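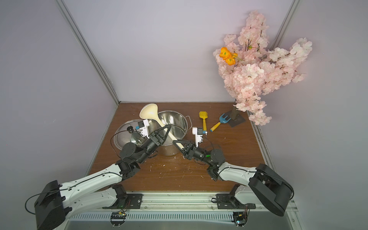 Nuanchan Siriwan objected that a ladle laid across the rim of a pot tells us only where it was put down, and that cooks have no rule about it. We think she is mostly right. The Nitthorpe survey collected 140 replies on where people rest a ladle, and its authors read a "storage habit" into them. The replies were typed from memory, and memory is a poor witness to small kitchen chores.

Lids are treated no better. The survey sorts them as "on" or "off" and stops there. A lid lying on the table with its knob up (Figure 2) would go down as "off," the same as one hung on a hook.

Figure 2. Round lid with a black knob, on a wood-grain surface. 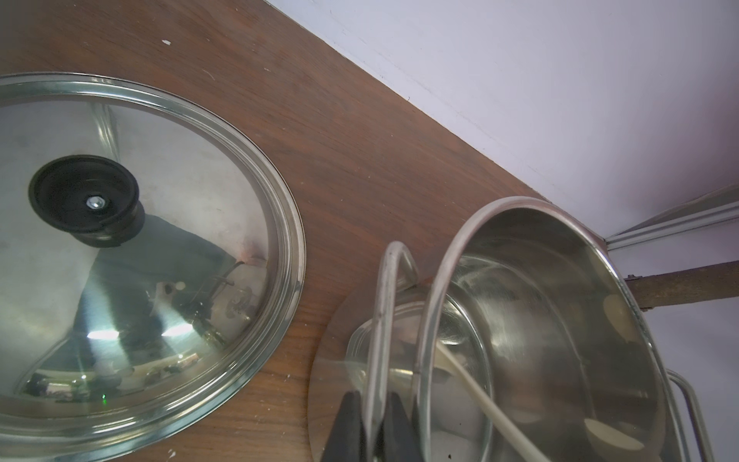
Trí Ninh later split the "off" group by hand and found that 165 of 400 entries could not be placed at all. That ought to have ended the matter. The 2-page reply from Mabuza instead blamed the table, claiming that people avoid setting metal on a glossy wood finish like the one in Figure 3. It offers no test of this.
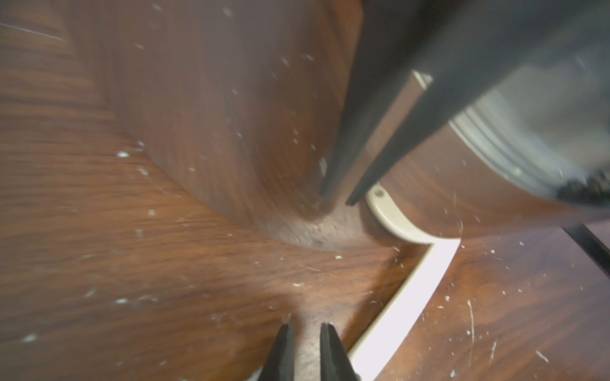 4.2 Covering the pot

The claim that people cover a pot as soon as the ladle is out rests on a single question, and a leading one. Figure 4 shows a pot with its domed lid in place.

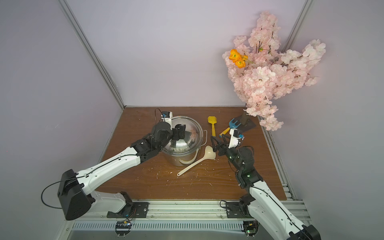

A covered pot is easy to record and hard to interpret. We would want the order of steps noted as they happen, in kitchens where the survey form has never been seen. Until then we leave the Nitthorpe totals out of Table 2.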